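Notes from the Witgate open day
September 7, 2019

I went to the Witgate open day with one question, and it was about laundry. I have two kids and a dryer that never stops, so when Noemí Cortés from our Bultham group offered me the spare seat in her car, I was in before she'd finished asking (it's 70 miles each way, and we stopped for pie).

The hall was packed by the time we'd parked. We skipped the welcome talk and went straight to the clothes station, where Jaqueline Ledesma was explaining things to a crowd three deep. The job is one I do half asleep every night: clothes, hangers, a rod and a basket. She had us start with the view the machine gets from its own wrist, and wow, it's close. Try telling a sleeve from a hem when that's all you can see!

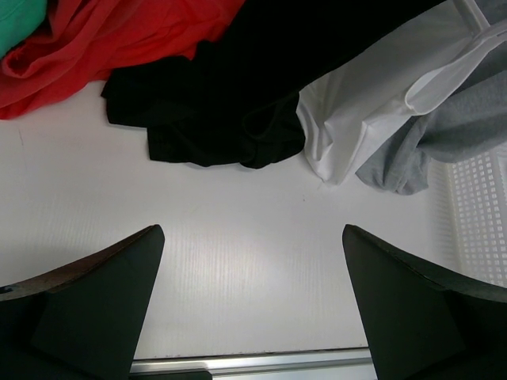

Red, black, white and gray, from between the fingers.

I asked her why clothes are so hard when machines have been welding cars for decades. Her answer was that a car door has the same shape every time you meet it, and a T-shirt never does. It folds over itself, it slides, it hides its own collar. Shengli Ye, who works on the software side, said he'd take a box of bolts over a sweater any day of the week. 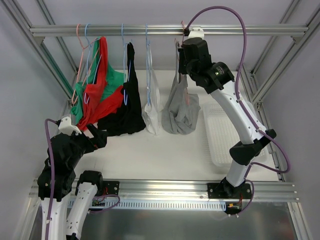 Five hangers on the rail and an arm at each side.

What surprised me was how much of the trouble is the hangers. I'd figured the cloth was the hard part and the hanger was just a hook! But it swings, it tips, it snags on the one next door. Noemí, who worked 14 years in a dress shop in Whitfield, was nodding the whole time. She says new hires fight the hangers for a week too.
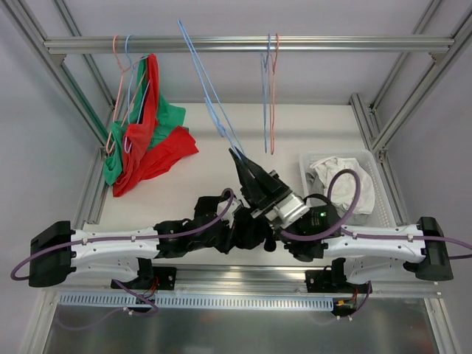
Jillik Home Automation Club, Bultham – Visits and Outings

Somebody behind me asked the money question, and Jaqueline didn't duck it. The parts for a setup like theirs cost more than $3,000, and that's before anyone's time. For a shop with racks to clear every night, maybe that starts to look interesting in a few years. For my hallway, no. I can empty a basket while yelling about homework, and I come free.
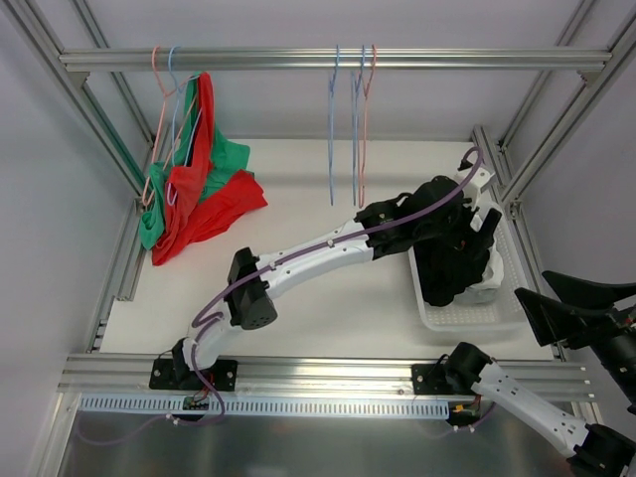

Still, I'd be happy with half the job. If a machine would just get the shirts off the hangers and into a basket, I'd do the folding myself and say thank you. Noemí wants the opposite – she'd hand over the folding tomorrow and keep the hanging, which she finds restful. We argued about it all the way back to the pie place.

If you're going next time, get there early and wear flat shoes. Baltazar Robles is keeping the list for rides, so let him know if you have a seat or need one.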